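July, 4:40 pm
Plimora bench, two-hand breakfast task

Finished retraining the grasp policy on the cleaned set. 3798 episodes in, 1338 dropped for bad wrist timestamps. The drop was larger than I wanted, but the old runs with the offset were teaching the hands to close early.

Change from the last version: the policy now predicts a chunk of 36 steps and blends overlaps, same weighting as the Tikska arm runs. Hand targets are joint angles again. Fingertip targets drifted whenever the thumb was occluded, so I took them out.

Test layout is mug at the back left, lavender plate near the middle, one striped donut on the plate and one on the table to the left of it. Start pose has the left hand curled and the right hand partly open.
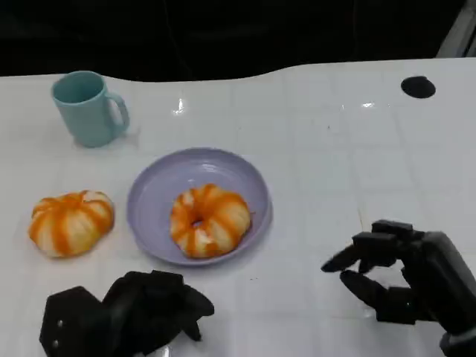

Aleksi Riihimäki thinks the chunk length is hiding the real problem. His note on the draft: "You changed the chunking and the data in one go. Run the old chunk on the cleaned set before you credit the blending." Fair. Queued that for tonight with the same seed, 1000 epochs.

Other things:

Left hand hesitates over the rounder donut. Could be the head view, could be too few demos of that one. Check the split by object.

Glare on the tabletop moves with the lamp. Leave the lamp where it is until the ablation is finished.

Sorin Sandu has the Flillico calibration sheet, need it back before I touch the right thumb offset (still reads around 2 degrees high).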